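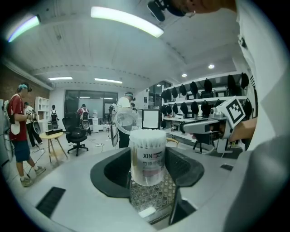 The man who reads the footnotes

By Theresia Pichler
2020-06-29

Bleddyn Gwilliam has spent most of his working life in rooms where two governments were failing to agree, and he would like it known that the chairs were terrible.

"People imagine leather," he says. "They imagine a long shiny table and a globe. In Fernex we had the stacking kind, with the bar that gets you behind the knee. The ministers had those too. I've always thought it moved things along."

Gwilliam is a treaty drafter, which means that when two delegations shake hands, he is the person who then has to write down what they shook hands about. For the last stretch of his career he did this on the Bunura border agreement, the long and mostly unloved attempt to settle who owns which bank of the Bunura River, who may fish in the middle of it, and who has to pay when it moves. The river moves a lot. The signed text finally went to the two parliaments this spring, with ratification votes now penciled in for September, and he has retired to a house with a vegetable patch and an opinion about every comma in the document.

We talk by video, with his face filling most of my screen and the top of his head missing. He has been asked to tilt the laptop, he says, by several people he respects, and he hasn't done it.

I start with the obvious question, the one my editor wanted: is it a good agreement?

"It's a finished agreement," he says. "I'd put that a long way ahead of good. I've worked on some beautiful drafts. You could read them aloud at a wedding. They're in boxes."

The finished one runs to 664 pages with its annexes, and covers 826 kilometers of riverbank, marsh, railroad embankment and, near the southern end, a brickworks whose kiln is in one country and whose chimney is in the other. The main text is short. The annexes hold everything that anyone cared about.

"Annex work is where you find out what a country is worried about," Gwilliam says. "The speech says sovereignty. Then you get to the annex and it's three weeks on eels."

He isn't joking about the eels. The fishing chapter was the last to close, and it nearly took the rest down with it. One side measured its catch by weight and the other by the basket, and neither would tell the other how big a basket was. I ask him how that ended.

"Somebody bought a basket," he says. "At a market, on a Saturday, out of their own pocket. Came in on Monday and put it on the table and said, can we all agree it's this one? There was a long adjournment. Then we all agreed it was that one. There's a drawing of it in the annex now, with measurements. It's the only drawing in there I'm fond of."

The maps he is less fond of. The agreement is built on what is known as the Verbruggen line, drawn by a surveyor of that name who worked his way down the river on foot before either of the present states existed. Both governments have always accepted the line. They have simply had different copies of it.

"He had a cold for part of the trip," says Gwilliam. "It's in his field notes. He had a cold, and he was staying on the east bank, and for that stretch the line is lovely on the east bank and a bit of a guess on the west. Whole families have been annoyed with each other for generations over a man's sinuses. And then you have politicians standing up and calling it a sacred line. Well, fine. I've read his notes. He wanted to go home."

I ask if he ever said as much in the room.

"God, no."

What did he say in the room? Very little, by his account. A drafter speaks when spoken to, and is mostly spoken to after dinner, when someone has promised something and would like to know if there is a word for it that means slightly less. Gwilliam kept a list. "Endeavor" is on it, and "as appropriate," and "in due course," which he calls the most peaceful phrase in the language. He was once asked for a verb halfway between "notify" and "consult," and worked on it through a night and most of a breakfast. The delegations ended up with "inform in a timely manner." Both foreign ministries announced it as a victory before lunch.

"They were both right," he says. "I'd built it that way. You want each of them to be able to go home and read it out with a straight face. If only one can do it, you'll be back within the year, on the same chairs."

That is the charge critics now make against the whole agreement, of course. The opposition parties on both banks, who agree on nothing else, say the text is so carefully padded that it commits neither government to anything. The joint river commission can recommend but can't order. The article on troop posts near the crossings says they will be reduced "to a level consistent with good neighborly relations," and leaves the good neighbors to work out the level. I read him that one and wait.

He rubs his eye for a while. "Yes. All right. That one's mine, and I'm not proud of it. We had a number. It was a decent number, and both generals could live with it. Then it got into a newspaper, and once it was in a newspaper it was a humiliation, and by the evening it was a humiliation for both of them. So out came the number and in came the neighbors."

Would he have held out for it?

"It wasn't mine to hold out for. I'd have liked it in a side letter. I said so. I was told the side letters were full." He pauses. "I still don't know what that means. You can't fill up side letters."

The other complaint is about Flundetti, the little railroad town where the line crosses the main street at an angle and which both sides claimed until the final week. Under the agreement it gets a shared council, 2 mayors and a single post office. The residents weren't asked, or they were asked in a consultation that took place during the harvest, and a fair number of them are still cross about it. Gwilliam went there once, after the signing, on his own time.

"I thought I ought to look at it," he says. "You write 'the municipality of Flundetti, hereinafter the Municipality' so many times that you forget it has a bakery. I had coffee there. I asked the woman at the counter what she made of the shared council, and she said she'd been paying two lots of dog license for years and would it be one now? And I didn't know. I went through the thing on the train back and it isn't in there. Dogs aren't in there at all."

He wrote to both ministries about it. One has replied, to say that the matter will be addressed in due course.

I ask what he expects in September. He thinks one parliament will pass it easily and the other will make a great deal of noise and pass it late at night, when the cameras have gone. After that comes what he calls the dull part, by which he means the part that counts: the commission has to meet, hire a secretary, find an office that isn't on the wrong bank, and agree on a letterhead. The letterhead worries him more than the troops. Whose name for the river goes on top?

"We left it blank in the text," he says. "There's a footnote that says the parties will decide. I wrote the footnote. I thought, well, I'll be retired."

Does he miss it? He looks off to the side, toward what he tells me is a window and a row of beans that have come up crooked. He misses the interpreters, he says, who had the best gossip and the best shoes. He misses the hour after a session broke up badly, when the delegations stood around in the corridor pretending to look for their coats, and somebody from one side would wander over to somebody from the other and ask about their kids. A good half of the transit chapter was settled in front of that coat rack.

"Now they're all doing it like this," he says, waving at the screen, or at me. "Everyone in a little square. You say your piece and press the button and you're gone. Where do you stand around? Nobody's got a coat."

His neighbor, he adds, has lately raised the question of the hedge between their two gardens, and whether it might have crept over a bit since the houses were built. There is an old plan of the plots somewhere. They each have a copy.

I ask if the copies match.

"I haven't shown him mine," says Gwilliam.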